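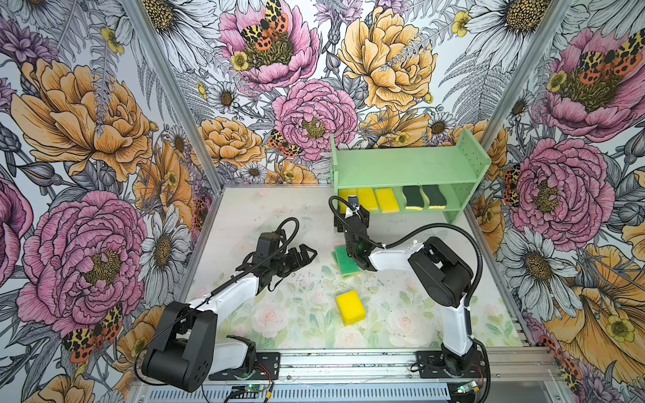 Thu 11 August

Tenth day at Bukelside. I walked the same line again this morning, from the studio door to the old customs post and back along the canal. It took longer than yesterday because I stopped to write down every sign I passed. I am still not sure whether the signs are the work or only notes for it. I filled four pages and my hand hurt.

The studio was too warm by eleven, so I took the maps outside and laid them on the steps with stones on the corners. I have 63 tracings now. Most are poor. The ones I did while walking are better than the ones I did sitting down afterward, even though the lines shake. I put 14 of them aside to keep and put the others back in the box. I did not throw any out, which I had told myself I would do.

Lunch was bread and the rest of the soup.

In the afternoon I took the bus to Clunilholm to see the show at Illico. It is two rooms over a bicycle shop. The front room had a video of a person carrying a door through a town, shown on a small monitor on the floor. You had to crouch to see it properly and I only lasted one round. The back room was better. It was all postcards, sent by the artist to the gallery from places a day's walk apart, pinned up in the order they arrived and not the order they were sent. A few never came and there are gaps on the wall for those. I liked that the post office had done the hanging. I stayed there until they closed.

On the way back I thought about mailing my own tracings home one at a time. It is too close to what I had just seen. I wrote it down anyway and crossed it out at the bus stop.

Stopped at Dvořáček for paper. They had the thin kind but only in rolls, 16 a roll, and I bought one. It will have to be cut down. I also asked about carbon paper and they said to try again next week.

There was an email from the residency office about the open studio. They want a title and a short text by Monday. I wrote three versions after supper. The first sounded like a grant application. The second was one sentence, "I walk to the border and come back," and I think that is the one, but it may be too little to put on a wall. The third I deleted. I have no title yet. In February, when I applied, I called the project "Both Ways," and I don't care for it now, but it is printed in the program already.

Shoes: left heel is going. Need to find somebody who does repairs before the long walk.

Tomorrow I want to start earlier and go past the customs post to the second bridge. Take water and the soft pencils. Cut the paper tonight if I can stay awake.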